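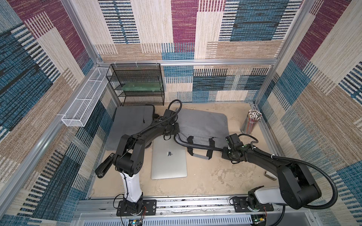

4 min read

The equipment lead at Cledosell, a company that prepares returned office laptops for their next user, spent most of last January on a spreadsheet. The job was to work out what a second two-arm cell would cost, line by line, before anyone signed for it. We talked one afternoon in the office next to the packing floor, with the spreadsheet open for most of the conversation.

The first cell was bought in a hurry, the lead told us. "We had a quote for the arms and we treated it as the quote for the project. The arms came to 52 percent of what we ended up spending. The rest was frame, mounting, cable, power, spare parts and people's hours. None of that was in the request."

The second request has a separate section for each of those. Frame and rails come first. Cledosell builds its cells from aluminum extrusion, with both arms mounted along the front rail. "I like extrusion for budget reasons. If we change our minds about the height of a shelf or where a basket hangs, that's a few brackets. With a welded frame I'd be asking for money again."

Wall covering has its own line too. The cell uses patterned fabric panels, and the lead wants two sets in different patterns so the system doesn't get used to one background. "It's a small number, but small numbers were how we went over the last time. So it gets a line."

Then there are the objects. The task being planned for is packing a laptop into a sleeve or a bag, and the people working on it asked for ordinary desk items to be in there as well. The lead had not expected to be buying pencils.

"You need a closed laptop, a padded sleeve, a carrying bag with handles, a cup of pencils, a letter tray. Then you need more than one of some of them, in different sizes and colors. Soft goods are the part people forget. A bag with handles never lies the same way twice, and it wears. I put in 31 bags and sleeves for the first year. Purchasing asked me if it was a typo."

The laptops were easier. Cledosell has plenty that can't be resold, and the plan uses those at no charge. The lead still gave them a value in the sheet, so that another site copying the plan wouldn't read the line as zero.

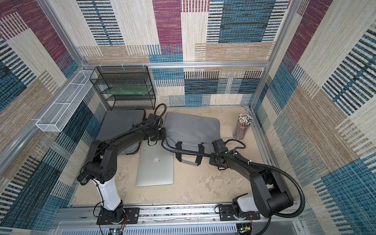 Page last changed: March

We asked about choosing the arms. Two suppliers were on the list, Votport and Favilard. Votport was cheaper per arm. Favilard included a gripper and a year of replacement parts. The lead compared them over three years and found the gap was mostly gone by the second.

"Jaws and cables are what I'd ask any supplier about first. What does a set of jaws cost, how long does it take to arrive, can my own people fit it. Votport couldn't give me a delivery time in writing. Favilard could. I went with Favilard, and I'd have gone the other way if the answers had been the other way."

Cable was a sore point. On the first cell the team ordered exactly what the drawing called for and then had to reorder when the conduit needed more slack to follow the arm. The new budget allows 60 feet of spare conduit, a bag of cable ties and a duct with room left in it.

Floor space was handled through Annamalai, the firm that manages the building. It charges for changes to the power supply, and the lead advised getting that price before fixing a location. Moving the planned cell one bay over saved an electrician's visit.

The largest line after the arms is labor. The request sets aside roughly 400 hours in the first year for setup, resetting the table between runs, and repairs. "Resetting is a real job. Somebody puts the laptop back, straightens the bag, or puts it crooked on purpose if that's what the run sheet says. If you don't budget it, it comes out of someone's regular work and their manager calls you."

What would the lead leave out, given a smaller budget? The second set of wall panels could wait, and so could the larger laptop sizes. Spare jaws would stay. So would the second arm, though finance had asked about it twice. "Getting a laptop into a soft sleeve with one arm is a different project. I told them I could price that one too, but they'd need to give me another month."

The request was approved with one change, a later start for the labor line. The frame parts are on order, and the lead is now collecting prices for a third letter tray.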